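# The small jobs that keep a gripper honest

If you ever spend a morning with the people who look after the hand grippers at Liltano, bring a cup of something warm and don't plan on leaving early. They love these tools, and they will tell you so at length! The gripper is a simple enough thing to look at - a housing you can hold, a pair of plate fingers, a little drive that opens and closes them - but simple things still want looking after, and this one wants it often.

The day starts with the fingers. Each one comes off, gets wiped down with a soft cloth and goes back on with 4 screws, tightened a bit at a time, corner to corner. I tried it myself and went too fast, and the tips met crooked, so back out came the screws. A strip of paper slid between the closed tips tells you plenty. If it slips out on one side and sticks on the other, you start again.

Then come the lenses and the cable, and after those the counter. Every gripper keeps a tally of how many times it has closed, and at 3000 the drive belt is changed, worn or not. The crew used to wait until a belt looked tired, but last January they had three let go in one week, all of them out on loan in people's homes, and that settled the matter.
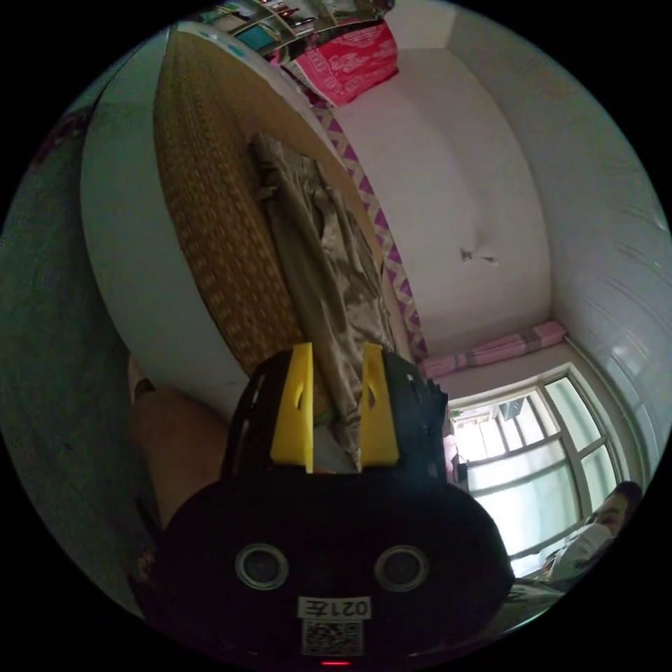
Cloth is the hard test, as anyone who has folded a fitted sheet might guess. A box or a cup will forgive a finger that sits a hair too far over. A shirt won't. So a freshly serviced gripper goes straight to soft things, slow pinches first, then a lift, then a fold, and whoever is holding it listens for the dry little click that means the belt is riding high on its wheel.

The belts come from Kröger and the grease from Mokent, in a tub that seems to last forever. Last of all, the counter goes back to zero and the date is written in the service book. The newest line when I visited read Aug 7, 2024, fingers squared, belt changed, ready to go back to Skulcombe.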